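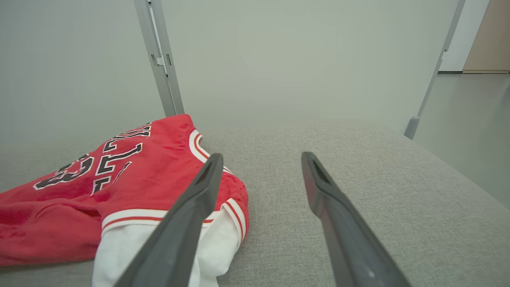
Step 1. Work out what you're folding

Before you price a single arm, sort your garments. Jerseys, shorts, anything with ribbed cuffs. Slippery stuff and thick stuff want different fingers, so write both down. We skipped this. Cost us a second set of fingers from Trakine.

Step 2. Budget for two arms

One arm can drag a jersey around. Squaring up a hem takes two, one on each corner. Get the quote as a pair, with grippers and wrist cameras listed on seperate lines. Dremo bundled ours and it took 11 emails to find out what the cameras cost. 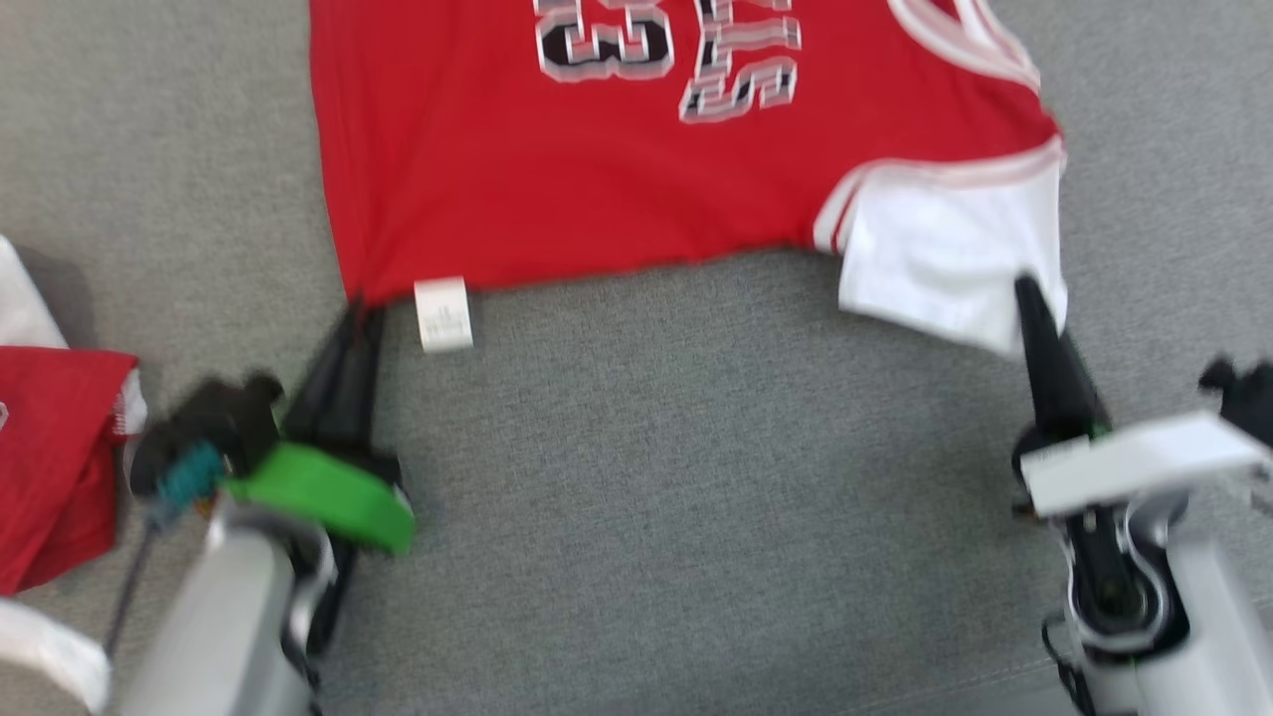 Corners are where the money goes. Cheap fingers slip on piping and side panels, so ask the supplier for spare tips up front and put them in the first order. Ours were $328 a set, plus freight. Allow 2 sets per arm for the first year.

Step 3. The surface

Don't blow the budget here. Something padded with a woven cover, light grey, so coloured fabric shows up well on camera. We put aside $300 and had change. Check the colour of the cover under your own lights before you pay.

Step 4. The boring lines

Cables, mounting posts, clamps, power outlets, floor space if you're running more than one robot in the room. Training time too. Put in a line for clothes, you will wear them out. Measure the doorway before delivery!! Then get Khunthong or whoever does your servicing to quote for the full year, not by the visit.

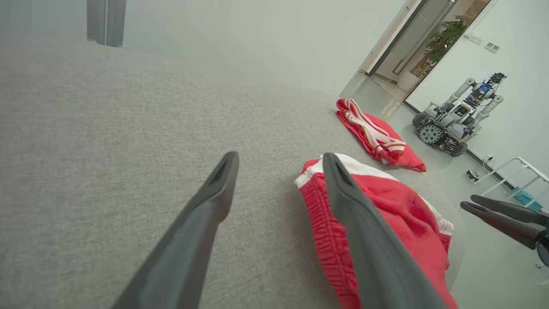 Testa wrote in to say leasing worked out better for them: "We leased the arms and bought only the grippers. Check who pays for wrist repairs tho, ours was in the fine print."

Fair point. If you lease, move the arms out of your capital budget and redo step 2 with grippers only.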